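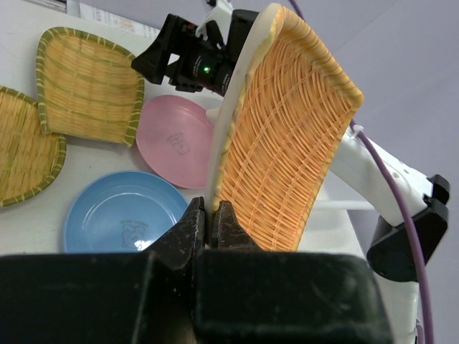
Figure 3. Wrist view with the rim of the orange wicker tray held in the jaws; plates and bamboo trays on the table behind.

4.2 Comparing the two finger sets

I'll admit I wanted the soft fingers to win. Fenna Prins had spent most of January casting them, and on the bench they felt great, grippy and forgiving and quiet. So we ran both sets, the plain hard jaws (we call them Roston) and the silicone ones (Badik), over the same dishes with the same controller gains, 305 grasps in total, and I went in fairly sure how the table would look. Well. On the smooth plastic plates Badik was clearly better, no argument there. The woven pieces were another story. A wicker rim like the orange one in Figure 3 is a wrapped band, so the surface is lumpy, and the soft pads kept settling into a low spot and then rolling over the next strand once the arm started to tilt the tray. The Roston jaws just bit down on a thin bit of rim and stayed there. They're scuffed by now, and I had half expected the wear to cost us some grip, but I couldn't find any trend in the logs between the first block of trials and the last.

Tilt turned out to matter more than I'd planned for. Our original protocol only lifted things flat, and flat lifts made the two sets look nearly the same. Svenja Böttcher talked me into adding 24 trials where the tray gets turned up on its side before a handoff, and those are where most of the drops happened – almost all of them with Badik, and almost all in the first couple of seconds of the turn. We tried raising the closing force in 4 steps. That helped a little, but at the top step the softer pads bulged out sideways and started bumping neighboring dishes, so we backed off again.

One gripe about the wrist camera. Once a tray is up in front of it, a big part of the table is hidden, and our plate detector (the Pletbridge one, retrained on our own dishes) would lose whatever was behind the weave and then find it again with a new ID. I ended up freezing the object list during the turn. It's a crude fix! But both finger sets got the same treatment, so the comparison should still be fair, and Section 5 goes into what we'd do with a fixed overhead view.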